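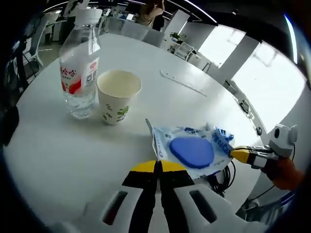

Amin Sena

The company Naltness rents its Fullix kit in pairs, one gripper for each hand. I spoke with the woman who manages the rentals, and she asked me to leave her name out, so I will call her the manager.

My first question was about soft things. Many customers want to record the opening and emptying of small packets, and I wondered if the fingers are good enough for that. "Plastic film is the hardest," she told me. "A box stays where you put it. A packet moves when you breathe." In her opinion a new user needs 20 tries before the hands become calm. The yellow tips can be changed, and she advises to order a second set from the beginning.

We talked then about the cable, which I find is the weak point of the kit. She did not defend it very strongly. "Yes, it hangs, and people complain of it. We made it longer in May and now they complain that it is too long."

The rent is 1,202 dollars for a month, or 1,604 with support by phone. I said this is much for a small laboratory. She answered that most of them keep the kit for 2 months and share it between teams.

What would she improve, if she could choose only one thing? She thought for a while. "The weight. After one hour your wrist knows it." The next version should be lighter, but she would not tell me a date for it.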